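Gastivham Tightens Rules on Bathroom Wall Fixings in Rental Housing

Sunday, April 26, 2026
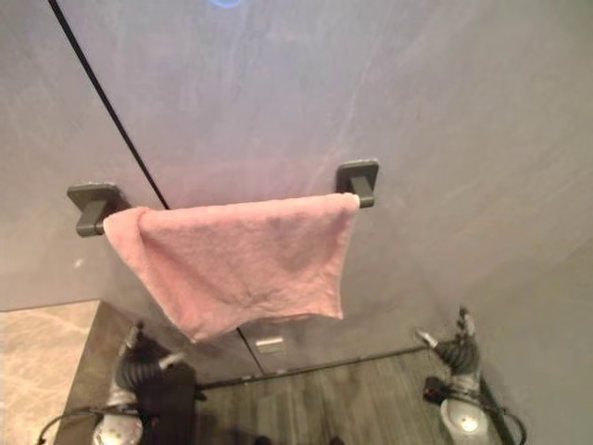

Viorica Golob told the housing office that tenants should have been asked before the rule was drafted, as most of them had been reporting failed fixings for years and had been charged for the repairs. Her written comment was among those received during the public review, and the final text now includes a clause on repair costs that was absent from the first version.

The rule, adopted by the Gastivham housing office and effective in December, sets minimum requirements for accessories mounted on bathroom walls in rental units. It applies to towel bars, robe hooks, shelf brackets and shower rod flanges. Grab bars are excluded. They remain under the accessibility code, which specifies higher loads and a separate inspection.

Under the new text, a wall-mounted bar must hold a static load of 300 newtons applied at midspan without visible movement at either bracket. The load is to be held for 2 minutes. The office selected the figure to cover the case of a person catching hold of a bar while stepping out of a tub, although the rule states plainly that a towel bar is not to be treated as a support and may not be advertised as one.

Hollow-wall installations receive the most attention. Plastic expansion plugs are no longer accepted in gypsum board unless the screw also enters a stud or a piece of blocking. Toggle anchors are permitted where no stud is available, provided that the board is in sound condition and that the hole has not been enlarged by an earlier fixing. Where it has, the bracket must be relocated or the section of board replaced. Filling the old hole with compound and reusing it is listed as a defect.

In masonry and concrete, existing plugs may stay in service if they pass the load test. Tile on any backing has to be drilled without percussion, and the annular gap around the screw must be sealed before the bracket is seated. The office cites water entry behind tile as the leading cause of bracket loosening in older buildings, ahead of overloading. Moisture softens the backing, the screw loses its grip, and the leak often goes unnoticed until the bracket is pulled away.

Concealed set screws, common on square and round plate brackets, must be accessible with a standard hex key after installation. Several models place the screw on the underside of the plate, where it can be tightened without removing the bar. Models that require the bar to be taken down for tightening may still be installed, but the landlord has to keep the necessary tool on the premises.

Inspection will take place at change of tenancy. The inspector records the wall type, the anchor type if known, and the result of the load test. A failed fixing must be corrected before the unit is occupied. If a fixing fails during a tenancy, the cost falls on the landlord unless there is evidence of deliberate damage. Ordinary use, including the hanging of wet towels and bathrobes, is defined as falling within normal wear.

Bohdana Hladun, who prepared the technical annex, said the test was written so that a building superintendent could carry it out with a spring scale and a strap. A calibrated gauge is required only when a result is disputed. Scales must be checked against a known weight once a year, and the check must be logged.

Suppliers have begun to respond. Trornine said it would include toggle anchors in its bathroom accessory kits in place of the plastic plugs now packed with them. Clullero, which sells adhesive-mounted bars, asked for an exemption and did not receive one. Adhesive products may still be used by tenants, but they will not count toward the fittings a landlord is obliged to provide.

Existing installations do not need to be replaced ahead of the first change of tenancy. Units in the Mandagi district, where a renovation program is already under way, will be tested as each building is completed. Inspection forms and the technical annex are available at the housing office counter during business hours.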